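Clothes on the Cushion – Gallery from the Sitau Collection Room
2023-01-02

On this page we show the work of our group on gathering examples for a learning system. The system is called Avov, and it must learn to handle soft clothes with two grippers. An operator guides the arms by hand control, and the wrist cameras record every attempt. We keep the attempts with mistakes also, but they get a separate label.

In January we record in 7 short blocks. Each block has 38 attempts, and the operator changes after every block. 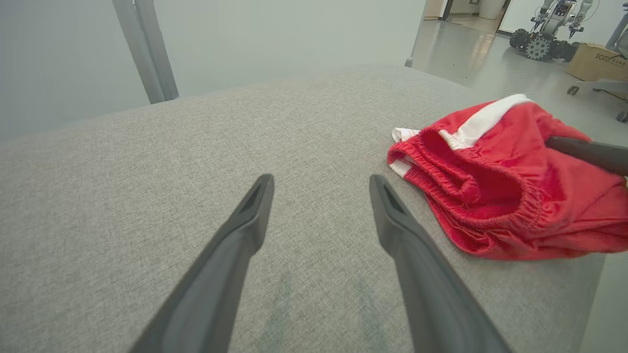 Red shorts on the gray cushion, with a finger of the other gripper on the fabric.

Shorts are more difficult than towels for us. The waistband pulls the fabric together, so the shape is different at every start. The written instructions allow the operator 33 seconds for one attempt – after this time the recording is closed and the garment is thrown again. 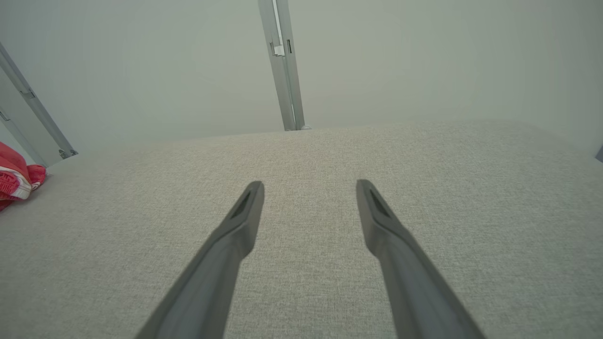 We ask the operators to begin with open fingers and to make a short pause before the first movement. The labeling team in Fleltley uses this pause to find the start of the attempt. Two persons label each recording, and when they do not agree, it goes back to the Mendes list for a second check.

The next gallery will be about socks and small towels.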